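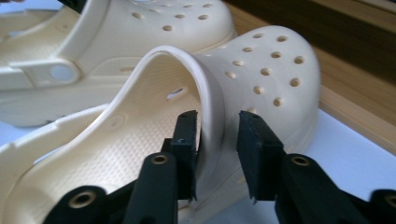 발등에 구멍이 뚫린 폼 클로그는 한 켤레씩 봉투에 넣어야 하는지, 그냥 포개 두어도 모양이 유지되는지 묻는 댓글이 지난번 갤러리에 올라왔다. 봉투에 넣어도 되지만 이 페이지의 분류 기준으로는 개별 포장이 필수가 아니다. 형태 변화는 포장 유무보다 하중과 온도의 영향을 더 크게 받는다.

# 크림색 폼 클로그: 형상과 보관

작성 30/08/2022

Hamisska 실내화 정리 작업의 네 번째 갤러리다. 대상은 크림색 폼 클로그이며, 갑피의 통풍구, 발등 쪽 테두리, 바닥 돌기, 뒤꿈치 스트랩을 항목으로 삼았다. 치수표는 별도 문서로 관리하므로 여기에는 싣지 않는다.

## 1. 갑피와 통풍구

앞코는 넓고 둥글며 표면이 매끈하다. 통풍구는 크기와 모양이 일정하지 않고, 구멍 안쪽 벽은 겉면보다 약간 어두운 황갈색으로 보인다. 발 넣는 입구에는 두꺼운 테두리가 올라와 있다.

통풍구 세척에는 가는 솔을 쓴다. 겉면만 닦으면 안쪽 벽에 때가 남고, 밝은 색상에서는 이 차이가 쉽게 드러난다. 세제는 중성으로 한정하며 염소계 표백제는 사용하지 않는다. 헹군 뒤에는 앞코를 위로 세워 물을 뺀다. 직사광선 아래에서는 말리지 않는다.

## 2. 안쪽 바닥

바닥에는 작은 돌기가 격자로 배열되어 있다. 돌기 사이의 먼지는 마른 상태에서 먼저 털어 낸다. 젖은 천으로 바로 문지르면 먼지가 골에 뭉친다. 세척 순서는 다음과 같다.

- 마른 솔로 바닥을 뒤꿈치에서 앞코 방향으로 쓸어 낸다.
- 미지근한 물에 중성 세제를 풀어 바닥과 통풍구를 닦는다.
- 흐르는 물로 헹구고 그늘에서 말린다.

## 3. 스트랩과 뒤꿈치

스트랩은 갑피 옆면의 둥근 리벳 모양 돌출부에 고정되어 있다. 그 가까이에 작은 점무늬가 촘촘한 직사각형 패드가 있고, 패드와 매끈한 부분이 만나는 곳에서 두께가 약간 달라진다. 뒤꿈치 바깥쪽에는 가로 방향의 골이 여러 줄 나란히 둘러져 있다.

포개서 보관할 때는 스트랩 위치를 먼저 정한다. 뒤로 내린 상태로 통일하면 쌓은 높이가 고르고, 앞으로 젖힌 것과 섞이면 위쪽 신발이 기운다.

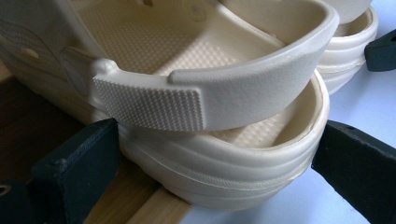 한 단의 높이는 4켤레로 제한한다. 그 이상 올리면 맨 아래쪽 입구 테두리가 눌린다. 보관함은 Flodon 규격을 따르며 내부 폭은 80 cm, 선반 한 칸의 허용 수량은 100켤레다. 창고 전체 수량은 200켤레를 넘기지 않는다. Dritik 선반은 칸막이 간격이 좁아 이번 배치에서 제외했다.

좌우 짝은 쌓기 전에 맞춘다. 같은 색이 많으면 나중에 짝을 찾는 데 시간이 걸리므로, 바닥 안쪽의 치수 표기를 확인한 뒤 끈으로 느슨하게 묶는다. 끈은 스트랩이 아니라 통풍구에 통과시킨다. 스트랩에 묶으면 고정부가 한쪽으로 당겨진다.

## 4. 보관 환경

열원과 떨어진 실내에 둔다. 여름철 차량 내부와 난방기 옆은 제외한다. 폼 소재는 열을 받으면 줄어들 수 있고, 줄어든 것은 원래 치수로 돌아오지 않는 경우가 많다. 밝은 색 제품은 인쇄된 종이나 짙은 색 고무와 맞닿지 않게 한다. 장기간 접촉하면 색이 옮는다.

눌린 자국이 얕으면 단을 풀어 평평한 곳에 하루 두고 다시 확인한다. 깊은 자국은 별도 칸으로 옮겨 표시해 둔다. 드라이어로 펴는 방법은 두께가 고르지 않게 변할 수 있어 권하지 않는다.

9월 갱신분에는 짙은 색 클로그와 James 선반 배치를 추가한다. 치수표의 수정 사항도 같은 날 반영한다.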